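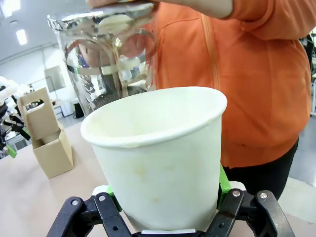
Vorna Opens Orders for Stoltbridge Counter Kit, a Two-Arm Package for Drink Service and Training

GROLTHOLM, 21 Mar 2025 – Vorna, a supplier of small robot arms and workstation equipment, today opened orders for the Stoltbridge Counter Kit, a tabletop package designed for handling cups, carriers and other light items at a service counter. The kit will be sold to cafes, canteens, vocational schools and research groups. First deliveries are scheduled for July.

The Stoltbridge Counter Kit includes 2 arms, a gripper for each arm, a wrist camera, replacement gripping pads, table clamps, a control unit and the Vorna teaching software. It is sized for an ordinary table or counter and runs from a standard wall outlet. No floor anchors are required.

Vorna developed the kit for tasks in which a person and a robot share the same work. One arm may hold a paper cup upright while an employee pours, for instance, and then place the cup in a cardboard carrier. The customer decides which steps are assigned to the arms and which remain with staff. Each routine is stored as a series of short steps that can be changed separately.

"Our customers asked for equipment that fits the counter they already have," said Rasha Harb, product director at Vorna. "They use paper cups from their regular supplier, and they want to go on using them. We set out to build a gripper that holds an ordinary cup firmly near the base and leaves the rim clear for the person who is pouring."

Gripper and Pads

Each gripper has two fingers fitted with bright green pads. The pads are soft enough to follow the curve of a tapered cup and can be removed for washing or replacement. The finger plates are fastened with screws, and a worn plate can be changed on site with the hand tool supplied in the kit. Customers do not need to return a gripper to Vorna for routine service.

Closing force is set in the software. The factory setting for paper cups is intended for single-wall cups without a sleeve. Separate settings are provided for double-wall cups, plastic tumblers and lidded containers. Customers using a cup that does not match any of these can save a setting of their own by closing the gripper in small steps on an empty cup and recording the position.

The wrist camera looks along the fingers toward the item being held. It shows the operator the cup and the area directly above it, and its recordings can be used to review a routine or to prepare training material. Recording is off when the kit is delivered and must be turned on by an administrator. Customers are responsible for informing staff and visitors when recording is in use.

Teaching a Routine

Routines are taught by guiding the arm by hand through the desired movement and saving points along the way. The software then plays back the movement at reduced speed for approval. A pause step can be added at any point, so that the arm holds its position until an employee presses the foot switch or the button on the control unit. Vorna recommends a pause step for all pouring tasks.

The standard software package contains 19 prepared routines. They cover picking up a cup from a stack, holding a cup for filling, turning a cup so that its handle or seam faces a chosen direction, loading and unloading a carrier, and clearing the work area at the end of a shift. Prepared routines may be copied and edited without affecting the originals.

Trial at Maes

Before the opening of orders, the kit was placed on trial at Maes, a hospitality training center in Groltholm. Trainees used it in practical lessons on counter service, and teaching staff wrote several of the routines now included in the standard package. The trial ran for 60 days, and 40 trainees took part.

"The trainees were comfortable with the arms sooner than I had expected," said Suha Farah, head of practical instruction at Maes. "Most of our discussion was about where to stand and when to pour. Those are the same questions we discuss when two people work behind one counter. We did ask Vorna to make the pause signal louder, and the delivered version has the louder signal."

Following comments from Maes, Vorna also lengthened the cable between the arms and the control unit, moved the stop button to the front of the housing and rewrote the section of the manual on cleaning. Maes will continue to use the kit in its regular courses.

Safety and Limits of Use

The Stoltbridge Counter Kit is intended for light items only. It is not approved for lifting open containers of hot liquid over or toward a person, and the prepared routines do not include pouring by the arm. A risk assessment must be completed by the customer before the kit is used in an area open to the public. A blank assessment form and a completed sample are supplied with the manual.

The arms stop when they meet unexpected resistance and hold their position until they are released by an operator. The gripper remains closed during a stop to prevent a held cup from falling. It can be opened by hand with the release lever.

The pads and finger plates may be wiped with a mild cleaning solution. The arm joints, cables and wrist camera must be kept dry and should be cleaned with a slightly damp cloth.

Ordering and Support

Orders may be placed through the Vorna sales office or through an authorized dealer. Prices are provided by quotation and depend on the number of kits, the length of the support agreement and whether installation is requested. Schools and nonprofit training centers may apply for the education rate.

Each order includes remote setup assistance and access to software updates for the term of the support agreement. On-site instruction is available separately. Replacement pads, plates and cables will be stocked by Vorna and may be ordered individually.

Demonstrations are held by appointment at the Vorna showroom in Groltholm. Visitors are welcome to bring the cups and carriers used in their own business.

About Vorna

Vorna designs and sells compact robot arms, grippers and teaching software for service counters, classrooms and laboratories. The company is based in Groltholm, where it maintains its showroom, assembly area and customer support office.

Press inquiries, requests for review units and requests for interviews should be directed to the Vorna press office.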